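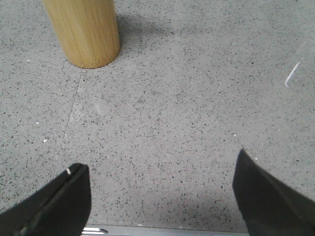
Last updated: 26 Jun 2020

How to plan one day in a big theme park with small children

Posted by the Sedora Family Travel desk
411 shares | 13 comments

My family visits Ponoson Park every year in August, when it is the most crowded and the most hot. The first time we did everything wrong. We arrived at noon, we had no plan, and we saw three rides before the children were crying. After that I started to write down what works for us, and this page is made from these notes. I use Ponoson for the details, but most of it you can do in any large park.

Before you go

Buy the tickets online. At the gate you must wait in one line for the ticket and then in a second line for the bag check, and with a stroller this is not pleasant. Print the ticket also on paper. Last summer my phone was empty at the entrance and the paper saved us.

Measure your children at home, with their shoes on. The park measures with shoes too. Many rides at Ponoson have a minimum height, and it is much better to tell a child in the kitchen that she is too small than to tell her at the front of the line.

Then sit together and let each child choose two rides that are the most important. Write them down. These are the rides you do first, and all other rides are extra.

The morning

Be at the gate before the opening. When the gate opens, most people walk straight and stop at the first big thing, which in Ponoson is the Haslinger Express. Do not stop there. Walk to the back of the park, to the Skondivon boats, and begin from this side. In the first hour we usually can do the boats, the small coaster next to them and the carousel with almost no waiting. Later in the day the boats alone can take more than one hour.

If one child is too small for a ride, ask the worker at the entrance about the parent exchange. One parent goes with the older child, the other stays outside, and then you change without waiting again. You have to ask before you join the line. They will not give you the card when you are already inside.

Lunch

Eat early, before half past eleven. The restaurant near the lake has around 300 seats, and after twelve you will not find one free. You may bring your own food into the park, only no glass. We bring sandwiches and buy only drinks and ice cream, and it makes a big difference in the cost of the day.

Fill the water bottles every time you pass a fountain, even if they are still half full. There is no fountain between the Haslinger Express and the theater.

The afternoon

This is the hard part. The lines are long and the sun is strong, so we do not try to ride anything after lunch. We go to the puppet theater, which has air conditioning, and then to the playground under the trees. Our younger one sometimes sleeps in the stroller for the whole show. If your hotel is close, you can also go back to rest. Ask for a stamp on the hand when you leave, or you can not come in again.

The evening

Families with babies leave around dinner time and the lines become shorter. Now is the moment for the rides which were left on your paper. The parade passes from the lake to the main gate, so if you stand close to the lake you see it first and you still have time for one more ride while all the others are watching.

Buy the souvenirs at the end, in the shop by the exit. The prices are the same in all the shops and you do not need to carry a big plush dragon all day.

For the car

Take a picture of your parking row in the morning. Leave a dry shirt and clean socks for every child in the trunk, the boats are wetter than they look.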